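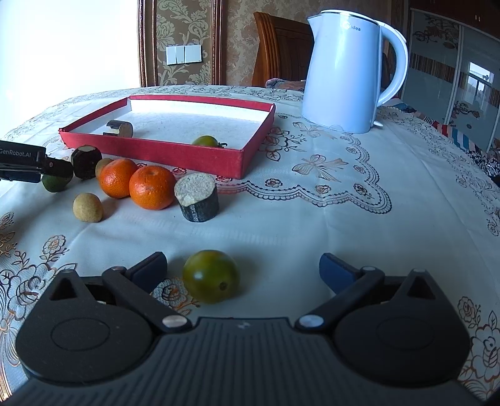 Testers wanted: garden badminton and short tennis sets

Ultus sells a net that, according to the box, goes up in 200 seconds and stays up in a breeze. We have read that sort of thing on boxes before. Stindness is looking for 48 households in and near Tulbridge to put it up, play over it through June and tell us what happened.

You need a flat bit of lawn and at least two people willing to play twice a week. Being any good doesn't matter. We would quite like a few who have given up on garden nets altogether.

You'll fill in a short form after each game. "Great fun for all the family" is no use to us. Bent poles, lost pegs and sagging tape are.

There is no fee. You keep the set, if you still want it. Ultus supplies the kit but doesn't see your forms before we publish.

Last year's call drew 157 replies, many from people who had no garden, so please say how big yours is. Write to Miroslava Savchuk at the Stindness office, or ring before 4 pm and ask for Jayson Maglaya.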